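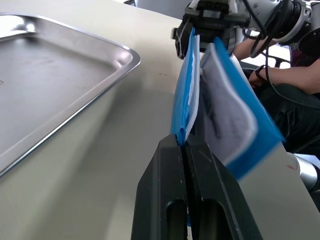 Po-yen Pan says I should stop moaning about laundry and just buy the expensive powder like everyone else. I have read this reply four times and would like to respond in a calm and structured manner.

1/ I did buy the expensive powder. I bought Lostau, the one in the tub with the scoop. My tea towels came out smelling like a hotel lobby and absorbing like a hotel lobby, meaning you could push a puddle from one end of the worktop to the other and the towel would arrive bone dry.

2/ The culprit is fabric softener. My mother used it, her mother would have used it if she'd had the money, and I poured a capful in every wash for 17 years without once reading the back of the bottle.

3/ Softener coats the fibres. Lovely on a jumper. On anything meant to mop up a spill you have more or less waxed it. Microfibre gets it worst, and I own a lot of microfibre, owing to a weak moment at the market in July.

4/ King-fai Leung asks whether vinegar works. Half a cup in the rinse, yes, a bit. It took three washes before my towels would dry a plate. The kitchen smelt of chips throughout, and I was hungry the entire time.

5/ Please do not mix vinegar with bleach. I shouldn't have to type this but I've met my followers.

6/ Temperature. Everything in this house had been going in at 30 because the machine suggested it and I am easily led. Cotton dishcloths now go in at 60 and the sour smell has gone. Check the label on microfibre first, mine sulks above 40.

7/ Half of you want to know about the machine. It's a Dralden, it does 17 programmes, I use two. One of the others is called Refresh Plus and lasts longer than most films.

8/ Tumble dryer: fine for cotton, low for microfibre, no dryer sheets for either. Dryer sheets are softener in a cunning disguise – I found that out after buying a box of 80. Offers considered.

9/ Someone has suggested throwing the old cloths away and starting again. Madam, there is a cloth under my sink that has outlived two kettles and a Jirkari toaster. It will be buried with me.

10/ Update for Po-yen, who is still typing: no, I haven't tried the Lostau tablets as well. I'll try them when you've given me back my airer.

Muting this now, there's a wash on.

Contact | © 2021 | Back to top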